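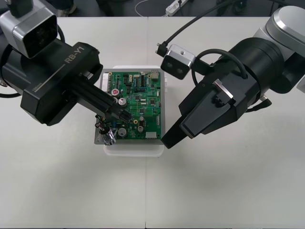 Two robot arms over a circuit board on a white tabletop.

If you've been down to the canteen before first bell this term, you'll have noticed the queue. It starts at the microwave, goes past the bin nobody empties and ends somewhere near the music rooms, and every person in it is waiting for porridge.

I know! Porridge! I was as surprised as anyone. But since February our school has been running a hot breakfast before classes, and I've now eaten it often enough to have a favourite topping (stewed apple, and I won't be argued with).

The idea came from Ms Bíró, who teaches Year 9 food tech and got sick of kids putting their heads down on the bench halfway through first period. She asked her homeroom what they'd had to eat that morning and the answers were mostly chips, an energy drink or nothing at all. So she went to see our deputy, Mr Győri, and asked for the canteen keys and a bit of money.

"I said yes to the keys straight away," Mr Győri told me. "The money took me a bit longer."

Breakfast costs $3 if you can pay and nothing if you can't, and you don't have to explain yourself either way. You tap your student card and the price comes up or it doesn't, so the person behind you has no clue. The oats and milk come from Davley, the wholesaler out past the showgrounds, and the bread is from Değirmenci, the Turkish bakery across from the bus interchange. Their seeded loaf makes ridiculous toast. Get in early, because it's always gone by 8.15.

I went in at 7.30 to see how it all gets made, and was handed an apron before I'd got my notebook out. There were 7 students on that morning, all from Year 10 and up, and they were moving a lot faster than I do at that hour. Benedek Barta was on toast. He reckons the trick is to butter it while the next lot is going down, and he did not slow down to tell me that.

"I only signed up for the service hours," he said. "I finished those ages ago. I just like it in here — it's warm and there's music."

The music, by the way, is whatever Grażyna Mazurek feels like. She's in Year 12 and runs the roster, so that's that.

They were hoping for 40 serves a morning when they started. The record so far is 100, on the first day of exams, when they ran out of bowls and people were eating porridge out of soup mugs. Ms Bíró has ordered more bowls.

Not everybody's thrilled. A few people I talked to want bacon and egg rolls back on before school, which the canteen used to do, and one Year 8 boy told me porridge is "for horses". There's also the washing up, which is a bit of a sore point with the staff who come in at recess and find the big pots still soaking.

Ms Bíró says rolls could come back one morning a fortnight next term if there are enough hands to cook them. She needs another 10 students for the roster. Names go on the sheet outside the food tech room, and you'll need your hair tied back and closed shoes.

Breakfast runs from 7.50 until the first bell, every school day. Bring your card.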